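Session 7: Writing a threat brief that people will sit through

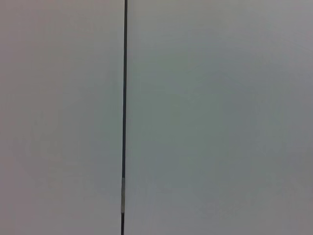
A thin dark line on pale grey, with a short light band low down.

Right, welcome back. Last time we did the intelligence cycle, which I know is dry, so today I want to get on to the part you'll end up doing most weeks if you take a base security job: standing up in front of tired people and telling them what to worry about.

I did my first one at Palton, when I was very new and very keen. I had 3 slides of decent material and I padded it out to a whole hour (I still wince). Mesfin Tesfamariam was my section head then, and all he asked me afterwards was "So what do you want them to do on the way home?" I had no answer. Keep his question at the top of your notes!

Start with the audience. A gate guard and a squadron commander can hear the same facts and need quite different things from them. The guard wants to know what to look for and who to ring. The commander wants to know how likely it is and what it'll cost to guard against it. If you've got both in the room, brief the guard first — the commander will cope.

Next, say how sure you are, and use the same words every time. We'll stick to the scale in Hazel Hutchins's handout, so "likely" always means the same thing from you and from the person sitting next to you. Please don't slide from "possible" on page one to "expected" by the end. I see it in almost every first draft, and I've done it myself.

Then there's the business of numbers. In the Ferik exercise the brief said there had been 2,609 reports of suspicious activity, and everyone sat up. What it left out was that most of them came from one new reporting form that people were trying out. A big number with nothing to compare it to will frighten a room and teach it very little, so give last year's figure too, or the rate per 1,000 personnel.

Last thing, leaks. Assume any slide you make will be on somebody's phone by teatime. Mark it properly, keep names off it, and don't put in a joke you'd hate to see in a newspaper.

For next time: read the Wako case (Belmiro Veloso has the spare copies) and write me one side of A4 on it, aimed at gate staff. Drafts to me by 25th June, please. Kidus Mersha and Mitiku Abdella are presenting first, so be kind to them.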